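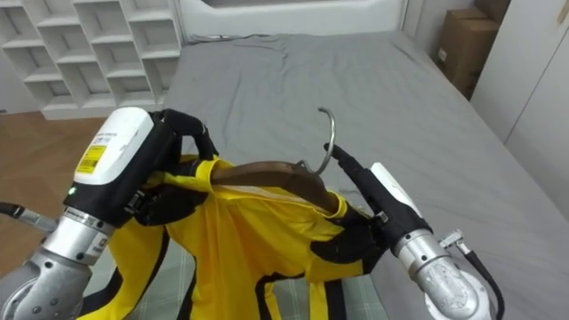

Safe Working Rules for a Two-Arm Robot in a Home Room
Project report, second semester
Saturday, January 4, 2020

1. Background

Our group studied which safety rules a small laboratory needs when a robot with two arms works with clothes in a furnished room. The project was done at the Kalusdale teaching laboratory, with the arms controlled by the Lilby software. The laboratory already had a rule sheet, but it was written for a fixed machine behind a fence. In a bedroom there is no fence, and people come near the bed to prepare the next garment.

The task we chose was putting a top on a hanger. Both hands must hold at the same time, one at each shoulder, and the hook stays free between them. For the rules this is a difficult case. If one hand opens and the other does not, the hanger can swing.

2. Method

We read the old rule sheet and marked every rule which could not be followed in the room. Of 13 rules, we kept 5 without change. The others were rewritten or removed. After this we watched the task during 4 afternoons and wrote down each moment when a person was unsure what was allowed.

3. Proposed rules

Before the start, the operator says "arms live" and waits for an answer from every person in the room.

No person reaches between the two hands while the arms have power, also when they are standing still. A green light on a wrist does not give permission to come close.

A garment is handed over only with the arms stopped. It is laid on the bed, never given directly to the hand.

Cables at the wrists are checked before each session. A cable must have enough length for the full turn of the joint, but it must not hang where a sleeve or a hook can catch it.

Stop means that both arms stop. We found that the old sheet allowed one arm to be stopped alone, and we think this should not be permitted when the hands share one object.

Labels on the wrist modules stay readable and are not covered with tape.

4. Discussion

The rule about the spoken warning was the easiest to accept. The rule about the bed was less popular – it makes each trial slower, up to 2 minutes in our notes. The students from the Tanasarn course asked for an exception for light clothes. We did not agree, as the danger comes from the moving arm and the weight of the cloth changes nothing.

We could not test the rules with visitors. We also did not measure forces in the fingers, so we cannot say what happens if a person's hand is held together with the hanger. This should be done in April, when the Jarier force sensor is free.

5. Further work

The next group should write the same kind of rules for folding, where the hands come lower and closer to the mattress. The rule sheet should also be printed in a shorter form for the door.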